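Sourdough at 888 Grams: Notes on One Loaf, Repeated

I bake one loaf at a time, in one pot, and I have been changing one thing per bake since July. These are the notes so far. They assume you already keep a starter and have baked a few loaves that came out edible.

The pot is a Norkard, enameled, oval, bought used. Its size sets everything else. A dough of 888 grams fills it without touching the lid. I tried more and the top of the loaf came out flat with a shiny patch where it had pressed against the enamel. I tried less and the loaf spread sideways until it met the walls, with a low, wide slice that falls over in the toaster.

The flour

The base is 436 grams of bread flour from Stostden, which is a mill and not a brand you will find in a supermarket. They sell it in paper sacks with the protein level stamped on the side. Mine has been consistent from sack to sack, with one exception that took up more water than usual and gave a dough like putty. I added two spoonfuls of water by hand and moved on.

To that goes a small share of whole rye, which I weigh together with the starter. More rye gives a better smell and a worse rise. I have gone up and down on this and ended near where I started. If you have only white flour, use it for the whole amount and hold back a little of the water until you see how the dough feels.

Salt goes in after the first rest. I used to put it in at the beginning and could not tell the difference in the finished bread, but the dough was tighter and harder to fold in the first hour. Fine salt only. Coarse salt left gritty spots that I found with my teeth.

The starter

I keep a small amount in a straight-sided jar with a rubber band at the level where it was last fed. A tapered jar makes the rise hard to read. I feed it equal weights of flour and water and use it when the top is domed. If the top has gone flat and there is a ring of residue above it, the starter is past its peak. It will still raise bread, with a sharper taste and a dough that goes slack sooner.

I argued about this with Thanasis Manolakis, who bakes for the Kontogiannis place and has made far more bread than I have. He uses his starter well after it has fallen and says home bakers worry too much about the dome. His dough sits in a cool back room and mine sits in a kitchen that faces the afternoon sun, so I don't think we are describing the same process. I tested his way twice. Both loaves were fine to eat and both were noticeably lower than my usual.

First rise

Five hours in my kitchen in warm weather, eight in cold. I stopped using the clock as the main guide a while ago, but the numbers are useful for planning the day. If I mix at noon in summer, I can shape before dinner.

During the first two hours I fold the dough four times. Wet hand, pull one side up, lay it over the middle, turn the bowl, repeat until it resists. After the fourth fold I leave it alone. Extra folds late in the rise pushed out gas and did not give me any more height.

What I look for at the end:
The edge of the dough curves down where it meets the bowl.
There are a few large bubbles near the surface.
The bowl, when shaken, makes the whole mass wobble as one piece.

A bulk rise that stops too early gives a loaf with a few big holes under the crust and a dense band along the bottom. I made that loaf many times and blamed the flour for most of them.

Shaping and the cold rest

Flour the counter lightly. A heavy coat keeps the seam from sticking to itself, and the loaf opens there in the oven. I fold the sides in, roll from the far end, and drag the roll toward me once or twice to tighten it. Then it goes seam up into a cloth-lined basket, covered, and into the fridge overnight.

The cloth is plain linen rubbed with rice flour. Wheat flour works until the dough is a bit wet, and then the dough and the cloth become one object — I lost a good loaf and a fair cloth that way.

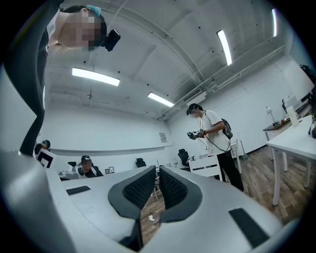
Baking

Heat the pot in the oven until both are fully up to temperature. My oven is a Tolis, and its display claims to be ready long before a thermometer on the rack agrees, so I wait an extra half hour. Turn the loaf out onto parchment, make one long cut slightly off center with the blade held low, and lower it in by the paper.

Lid on for the first half, lid off for the rest. I slide an empty tray onto the rack below when the lid comes off. Without it the bottom crust was thick enough to need a saw.

The loaf is done when the crust is a darker brown than you are comfortable with. Take it out of the pot right away and put it on a rack. I wait at least two hours to cut it. At one hour the crumb still smears on the knife.

Still open

The next change is water. I am going to raise it in small steps, keeping the flour and the rise as they are, and see where the shape gives out. After that I want to try the same dough with the salt cut slightly, which my sister has been asking for. I will add both sets of notes to this page.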